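Last updated: April
Filed under: Home & Laundry > Tried at Home > Drying

The Skanden Garna heated airer, after one long damp winter

I resisted a heated airer for years. My mum had one in the nineties that looked like a towel rail with ambitions and smelt faintly of hot dust, and I'd decided they were all like that. Then our spare room radiator gave up, the windows started dripping every morning and I had jeans that took three days to dry and came out smelling like a pond. So I bought the Garna, which is the middle one in the Skanden range, and I've used it nearly every day since the clocks went back.

First impressions: it's heavier than I thought it would be! It comes flat, you fold out two wings and prop them on struts, and there's no proper assembly apart from clipping the feet on. The feet are the worst thing about it, so let's get that over with. One of them pops off whenever I move the airer across carpet, and I have now found it under the sofa, in a slipper and once inside a pillowcase. A dab of glue would sort it, I just haven't got round to it.

The bars get warm, nicely warm, but you can hold your hand on them. If you're expecting it to behave like a tumble dryer you'll be cross. Shirts and thin tops hung on Wednesday after tea are ready by breakfast. Towels need turning once. Jeans need turning twice and I still put the waistbands along the middle bars where it seems to be hottest. Socks are a joy, they dry like crisps.

The big discovery for me was the cover. Skanden sell it separately (boo) and I held out for a month using an old double sheet, which sort of works but slides off every time somebody walks past. The proper cover zips down the front and keeps the warm air in, and it made far more difference than I'd expected. If you're going to buy the airer, buy the cover with it and save yourself the sulking. The zip is a bit stiff at the corners but it's getting better.

I also borrowed my sister's Pririco for a fortnight so I'd have something to compare. It's a tower type with three round tiers, and it takes up a lot less floor. I can see why people in flats like it. But the tiers are close together, so anything longer than a T-shirt bunches up on the one below, and I never did find a good way to do bedding on it. The Garna takes a fitted sheet folded over both wings, plus pillowcases underneath on the low rail.

One thing that helped more than any gadget — and it's free — was giving everything an extra spin before it went on the airer. I'd been using the same setting since we moved in and never thought about it. 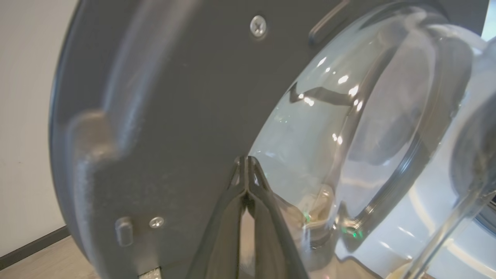 I do the second spin for towels, jeans and anything with a hood. Not for knitwear, which goes flat on a towel on the wings with the heat off, and then on for the last hour. I leave a window open a crack as well, even when it's freezing, or you're just moving the water from your clothes to your walls.

Moans: the cable is too short for our landing, the on/off switch is a little rocker down by the floor that I have to work with my toe, and there's no timer. I use a plug-in timer I already had and it's fine, but at this price it should be built in. The coating has one small scratch where I caught it with a coat hanger, no rust so far.

Would I buy it again? Yes, and I'd get the same size. It isn't pretty and it has basically become a piece of furniture, but my windows are dry in the mornings and my jeans no longer smell like a pond.

Comments (4)

dampdora: Mine lost a foot too!! Skanden sent me a new pair when I emailed, so worth asking before you get the glue out.

Tilly_in_the_attic: Does the cover fit the older model, does anyone know? The wings on mine are a bit narrower.

washdaywoes: Sticking up for the Pririco here. Put trousers on the top tier only and let them hang down the outside. Agree about the bedding though.

dampdora: @Tilly mine's the older one and it fits, just a bit baggy at the ends.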